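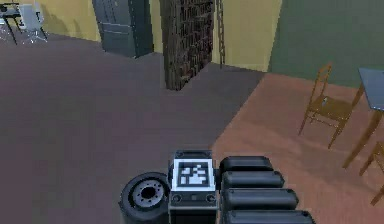

Figure 2. Simulated view from the robot's own camera, with the jointed arm and marker-topped housing in the foreground and the bookshelf and ladder ahead.

4. Method and Results

4.1 Simulated rooms

All navigation trials in this report were run in simulation. The Gulham room set was chosen for its plain surfaces and ordinary furniture. In the room shown in Figure 2, the floor changes color along a diagonal line, and an early version of our segmentation step read such lines as obstacles. The final version, Trarner, compares the depth on both sides of a color edge before marking any cell as blocked.

4.2 Masking the robot's body

The wheel, the marker housing and the arm segments enter the lower part of the view. If they are left in, the planner treats them as objects directly in front of the base. Ita Daly prepared a fixed mask for the stowed arm position, and Treasa Phelan wrote the routine that updates the mask when the arm moves. The updated mask is drawn slightly larger than the arm – a margin that costs a little floor area but removed most false stops.

4.3 Data and training

The training set contained 2278 rendered views. A further 189 views were held back for testing and were taken only from rooms that did not appear in training. Each view was labeled for free floor, furniture and robot body. Thin objects, such as ladder rails and chair legs, were labeled by hand because the automatic labels often merged them with the wall.

4.4 Results

Trarner correctly ignored floor color edges in nearly all test views. Errors were most common near table and chair legs, where narrow gaps were marked as free although the base could not pass through them. The Rafferty planner, which we used as a baseline, made fewer errors of this kind but stopped more often in open floor.

The mask was tested with a single arm model. Its behavior with a carried load was not studied and is left for the second stage of the project.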